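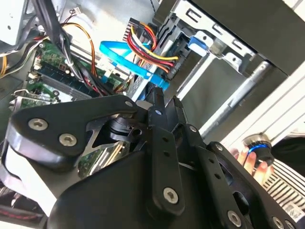 Open case, blue SATA cable, a bundle of power wires. Thread on moving an old file store to new disks without losing anything.

1/ Background. Small office in Umville, one desktop tower doing duty as the file server, two data drives in a mirror. One drive started logging reallocated sectors in March. The count went from zero to 33 and stayed there for months. Last week it moved again, so the pair is being retired.

2/ Before touching any hardware: list what is on the disks. Mine held 185 GB of live project files, a mail archive, and a folder called Jugah that predates my job. Jugah is a parts catalog in a database format that needs its own reader. It still gets opened twice a year, so it moves too.

3/ A mirror is not a backup. If a file is deleted or overwritten, both drives record the change at the same moment. I mention it because the handover notes for this machine have a heading "Backup" and the only entry under it is "mirrored."

4/ First real step was a full copy to an external drive, then checksums on both sides. I used SHA-256 for every file and wrote the results to a plain text list. Sorting both lists by path and comparing them takes seconds. Making them took most of a night.

5/ The comparison found four mismatches. Three were files that somebody had open and was saving to. The fourth was a spreadsheet that read differently on each pass, which pointed straight at the bad sectors. It came back clean from the other half of the mirror.

6/ Lesson for next time: stop the shares first. I had left them up so people could keep working, and spent an hour chasing differences that were only edits.

7/ Labels. Each data cable gets a tag at both ends with the port number. Drive serial numbers go on a sheet of paper with the port next to them. The operating system may name the drives in a different order after a reboot. The serial number stays the same.

8/ SATA data connectors are keyed with an L shape and go in one way. If one resists, turn it over. Many cables have a metal latch that has to be pressed before pulling. The plastic on the drive side breaks easily and there is no good repair for it.

9/ Power: shut down, switch off at the supply, unplug, hold the front button for a few seconds. Touch bare metal on the case before reaching for a drive. I don't hot swap on desktop boards, even where the firmware has a setting for it.

10/ One drive at a time or both? With a healthy mirror, replacing one and letting it rebuild is fine. With one weak member I prefer building a new mirror on two new drives and copying into it. A rebuild reads the whole source disk end to end, and an old disk may not enjoy that.

11/ Burn-in. Both new drives got a long self-test, then a full write and read pass. Total was 48 hours. No errors, no pending sectors. I have had a new drive fail on the read pass before, and I would much sooner learn that while the old copy is still whole.

12/ Partition alignment is handled by current tools. Check it anyway if you are cloning an old layout, since old layouts often start at sector 63. Mine did. Another reason to build fresh and copy files over instead of cloning.

13/ The copy itself ran with permissions, owners and modification times preserved. Do a small test folder first and look at the dates. If every file says today, a flag is missing. Our invoicing people sort by date and would have noticed within minutes.

14/ Long paths caused the only failures. The Urneo folder has subfolders nested deep enough that 200 files were skipped by the first tool I tried. It listed them in a log and still reported success. Read the log.

15/ After the copy: checksums again, old list against new. Zero mismatches this time, with the shares down. Mounted the new volume at the old path, brought the shares back, and had two people open, save and delete a test file each.

16/ The old drives are out, labeled with the date, 13 September 2021, and sitting in a drawer in antistatic bags. They stay there until the end of the quarter. Then the healthy one gets wiped and the other one gets drilled.

17/ Still to do: a proper nightly backup to a second machine, and a copy held at the Ilau office. Also email alerts on drive health – the reallocated sector count was in the logs all along, and the logs were only read when I happened to log in.

18/ Somebody asked about solid state for this. For a file store this size it would work well, and the price is no longer silly. We had the spinning drives on the shelf already, so those went in.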